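Scraped-surface heat exchanger

Print this page
E-mail this article

A scraped-surface heat exchanger is a type of heat exchanger used for heating, cooling or crystallizing liquids that are thick, sticky, or likely to form a layer on the heat transfer wall. The product passes through a cylinder surrounded by a jacket. A rotating shaft inside the cylinder carries blades that keep removing product from the wall. The type is common in food, cosmetics and some chemical plants.

It is also called a swept-surface heat exchanger. In ice cream plants, where one of its oldest uses is found, the same machine is usually called a continuous freezer.

Construction

The main parts are the cylinder, the jacket, the shaft (or rotor), the blades and the end heads. The product is pumped in at one end of the cylinder and leaves at the other. It fills the ring-shaped space between the rotor and the wall. Steam, hot water, chilled water, glycol or an evaporating refrigerant flows in the jacket. Insulation and an outer cover enclose the jacket.

Cylinders are made of stainless steel, pure nickel, or carbon steel with a hard chrome lining on the product side. Nickel conducts heat better than stainless steel and is often picked for low-temperature work. It should not be used with metal blades, as both surfaces wear quickly. Strongly acidic products are normally run in stainless steel.

Blades are plastic or metal. They are hung loosely on pins along the rotor, and the rotation of the shaft together with the resistance of the product pushes them outward against the wall. The pins let a blade be lifted off by hand once the rotor is withdrawn. Plastic blades are gentler on the wall, but they soften at high temperatures and have to be changed more often.

The shaft is sealed by a mechanical seal at one or both ends. Plants that work under aseptic conditions use a double seal flushed with steam or sterile water.

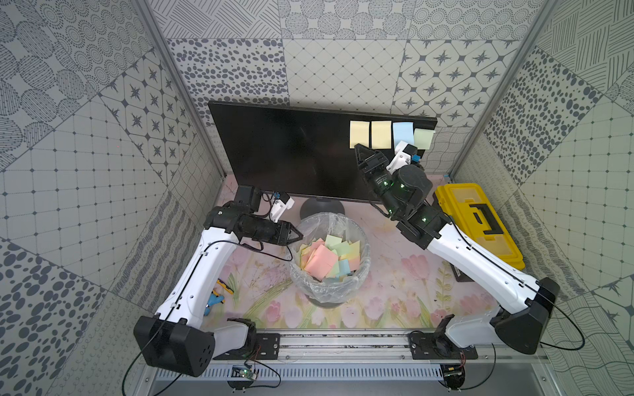
Orientation and layout

Cylinders are mounted either horizontally or vertically. Horizontal machines need clear floor space in front of the head, at least equal to the length of the rotor, so the rotor can be drawn straight out. Vertical machines take up less floor. Their rotors are lowered or raised with a hydraulic lift, and the ceiling height has to be checked before a machine of this kind is ordered.

Two or more cylinders are often placed in series on one frame. The first may heat the product, the next may hold it at temperature, and the last may cool it. In margarine production, cooling cylinders alternate with unheated working cylinders, in which pins knead the fat while it crystallizes.

Most shafts are centered in the cylinder. Some makers offer an off-center shaft for very sticky products, which otherwise tend to turn with the rotor as a solid plug. An oval cylinder serves the same purpose. The Gromallow OV series, built at Brullton for confectionery plants, has an oval cylinder and was designed by a group led by Mirjana Atanasov. It is sold with 8 blades per rotor in the standard size and 10 in the long version.

Operation

Heat passes from the jacket through the wall into a thin film of product. The blades lift this film away and mix it back into the bulk, and fresh product takes its place. Without scraping, the film would stay where it is and act as insulation. In a heating duty it could also burn.

The rate of heat transfer depends on the shaft speed, the number of blade rows, the wall material, the flow rate and the properties of the product. Raising the speed helps up to a point. Beyond that, the power put into the shaft turns into heat in the product, and in a cooling duty this extra heat has to be removed again.

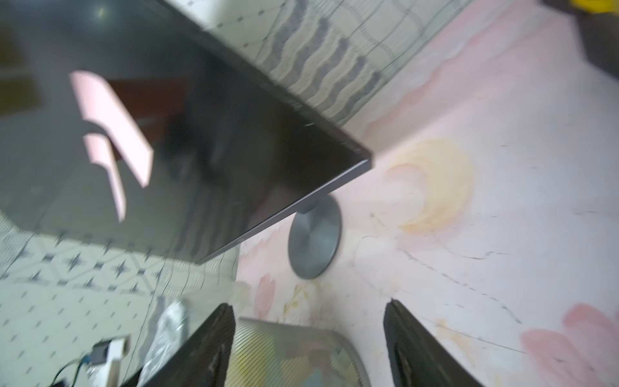
The effect is largest with very thick products, and the motor load of a cold cylinder may rise sharply over a short period as the product stiffens.

Freezing the product solid against the wall, known as freeze-up, is the most frequent fault in cooling service. It occurs when the flow of product stops or slows while the refrigerant is still boiling in the jacket. Most machines have a motor current relay that shuts the refrigerant supply and, on some models, lets hot gas into the jacket. The shaft should not be started again until the cylinder has been thawed, or blades may be broken.

A positive displacement pump is generally used to feed the cylinder. Pressure drop is moderate compared with a plate heat exchanger handling the same product. Pieces of fruit or vegetable can pass through, provided the gap between the rotor and the wall is wide enough and the shaft turns slowly.

Uses

Typical products include:

- margarine, shortening and lard
- ice cream and sorbet
- fruit preparations, jam and puree
- sauces and soups with pieces
- cheese spread and cream cheese
- caramel and fondant
- skin creams and gels
- wax and petroleum jelly

Small units are made for test kitchens and pilot plants. The Brultis bench machine has one short cylinder and accepts a batch of 200 liters from a feed tank on the same skid. A comparison by Anil Mathew and Padmavathi Thevar, carried out on this machine with mango puree, found that results could be carried over to a full-size cylinder if blade tip speed was held the same in both.
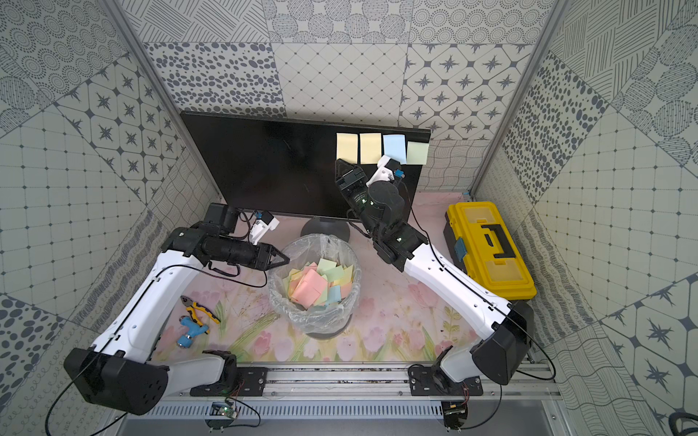 Holding shaft speed the same instead gave product that was cooked unevenly in the larger cylinder – the authors advised against it.

Cleaning and maintenance

The machine is cleaned in place, with the shaft turning slowly. Running at full speed on water or thin detergent wears the blades, which rely on the product for lubrication. Blades are inspected at set intervals. A worn edge is reground or the blade is replaced, and all the blades on one rotor are usually changed together.

Wall condition is checked by eye and by touch after the rotor is out. Deep scratches running around the cylinder point to a chipped blade or to grit in the product. A cylinder can be honed, and a chrome lining can be renewed, a limited number of times. The service guide by Nawal Fahmy lists 9 inspection points for the seal and bearing end alone.

See also

Plate heat exchanger
Tubular heat exchanger
Pin worker
Votation

Print this page
E-mail this article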